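4. Calibration and first session (Tritari Capture, handheld pair)

Do section 3 first. If the tracker service isn't running none of this works.

4.1 Plug in both grippers, left one first. The software numbers them in the order it finds them. Wrong way round? Unplug both, start again.

4.2 Open Tritari, pick the station number (ours is 9), then Load profile > cloth_fold. Don't use the old Florndale profile, jaw limits are different.

4.3 Rest both grippers on the table, plates up. Press Zero. Wait for two beeps.

4.4 Pick up the cloth with both and hold it just clear of the table. Press Check pair. Left and right traces should both go green.

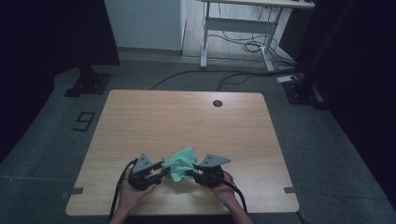 Note: if one trace stays amber, its nearly always the cable. Reseat at the PC end, then repeat 4.3. No need to reload the profile.

CAUTION: keep slack in both cables. A tight cable drags the wrist and the planner learns the drag.

4.5 Jaw range. Open each gripper fully, press Set open. Close on nothing, press Set closed. The open value should come out near 83 on the Jaw tab. Under that by more than 2, check the pads are seated and do it again.

4.6 Put the towel down folded. Start recording with the jaws open and empty, so that the segmenter can find the begining of the grasp.
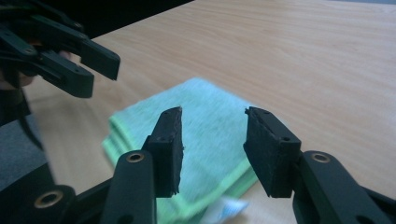 4.7 Do the task at normal speed. Pause at the end, jaws open, then Stop. Clips with no pause get merged with the next one and you have to split them by hand in Fesden.

4.8 Check the clip in the viewer before doing more. Look for:
jumps in either wrist path
jaw value stuck at one number
left and right swapped (see 4.1)

Error 177 = clock drift between the two grippers. Stop, restart the tracker service, redo 4.3 to 4.5. Clips recorded after the error are no use, delete them.

Note: Tatlı export is off by default. Switch on under Settings > Output if you need it for training. Slow on long clips.

Next: section 5, replaying a clip on the arm.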